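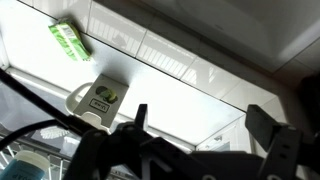

Kennel cough boarding rules at Vurkgate – has anyone got the actual wording? The front desk told me the Bordetella vaccine has to be given at least 2 weeks before drop-off. The form on their site only says "current." My dog had the intranasal dose nine days before our June booking and was turned away. For cleaning between dogs I use the same kind of thing as on the white surface there, the green pack that looks like wipes, and I'd like to know if that does anything against Bordetella on bowls and crate latches.
cserrano

Search this forum Go Advanced

Reply from a_kanaan
Intranasal takes effect faster than the injection. Many kennels apply one waiting period to both so the desk has a single rule to check. Ask for it in writing.

As for wipes, read the label. It will list the organisms and the contact time. If the surface dries before that time is up, you have cleaned it but you haven't disinfected it.

Reply from Graziella Monti
Disagree on the waiting period. A dog can shed vaccine strain for a while after the intranasal dose and may sneeze. I would not want that dog in the next run either. Nine days is short.

Reply from a_kanaan
Mild sneezing, yes. It still isn't grounds for refusal when the form says "current." Costello boards on 72 hours for intranasal and puts it on page 2.

Reply from rigo_nava
Bowls: wash with detergent first, then disinfect, then rinse. Organic residue cuts the effect of most products. I do ours in the left basin and keep the right one for rinsing.
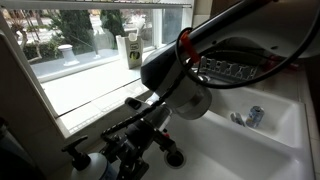

Double sink, drying rack beside it.

Reply from Graziella Monti
Plastic bowls scratch and hold residue. Stainless only – and crate latches need a brush before anything else.

Reply from cserrano
Called again. They refunded the deposit but kept the evaluation fee. Still no written policy. I have moved the booking to Costello and will get the injection at the next annual visit.

Reply from Aliki K.
The injection needs two doses if he has never had it. Check with your vet before you switch.

2 shares | Report thread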